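Plustville school board moves public comment to the end of the meeting

tpeltonen
Agenda for Monday went up last night. Public comment is now item 14, after the budget vote. It used to be item 3. Speakers also get 84 seconds each, which is a strange number. Did anyone hear this discussed before it showed up?

Saimi L
It was mentioned in August, in one sentence. The last meeting had 35 people signed up and they didn't get to the budget until 10 p.m. I don't love the change but I see why they did it.

tpeltonen
They could hear us first and still cap the total time. Putting comment after the vote means we talk about something already decided. 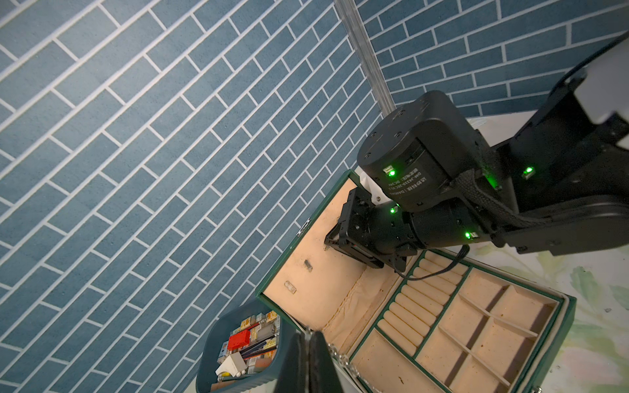
jrissanen
Disagree with Tapio. You can email all of them before the meeting, and they do read it. Nieminen answered me the same day about the bus contract.

magdolna_p
An email isn't on the record – a comment at the meeting is. Toivo Nieminen is also one of five. I wrote to Woldegiorgis twice about the Welus software purchase and never got a reply.

jrissanen
Fair point about the record. I still think waiting until 10 for a vote is worse.

Saimi L
The petition to move it back has some 3,000 names, but I saw plenty from outside the district. The clerk told me they need 100 verified ones to put it on the October agenda.

magdolna_p
Where do you sign? Is it paper or online?

Saimi L
Paper only, at the library front desk until 6.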